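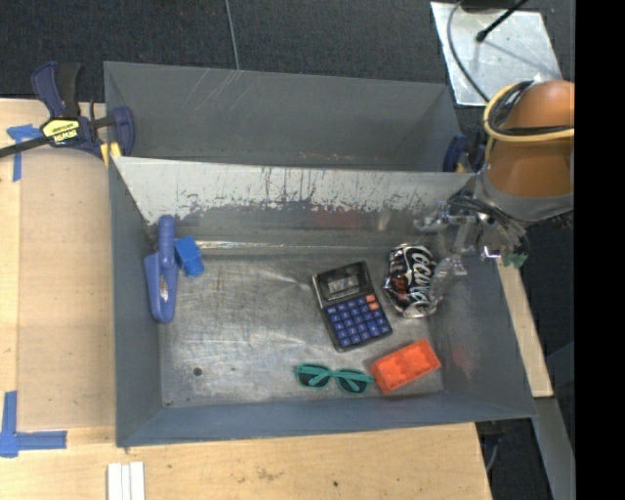
Emptying the metal desk bins: what do you do with the odds and ends?

Print this thread | E-mail this thread

gretilport_dan
I have two gray metal bins on the work table and the front one collects everything. Right now it's a calculator, sunglasses, a blue plastic tool, a little blue block and a crushed Coke can. The can goes in recycling. What about the rest? I'd like to sort once a month and be done.

Mansour111
Calculator goes in the desk drawer. Sunglasses go by the door. You don't need a system for six things.

pellworth
Disagree. If it has no home it ends up back in the bin by Friday. I label mine. Use the second bin for stuff that's staying and the front one for stuff that's leaving.

Mansour111
Then you have two junk bins.

O. Okafor
I'd look at the bin too. The floor is scratched all over and the back wall is chipped along the top. I sanded mine with 400 grit and sprayed it, took an afternoon in January. Tape off the outside first.

gretilport_dan
Is paint worth it? Calculators and tools get dropped in there every day.

O. Okafor
Mine has held up for 12 months. A rubber mat on the bottom would help.

pellworth
Skip the paint, get the mat. Cut it a little small so you can lift it out.

gretilport_dan
OK, mat first. Still not sure about the second bin.

Comments (3)

Tess: I use a shoebox. Same result.

Zandmont Reader: Rinse the cans or you'll get ants.

Obinna Okafor: Same Okafor as in the thread. The primer matters more than the paint.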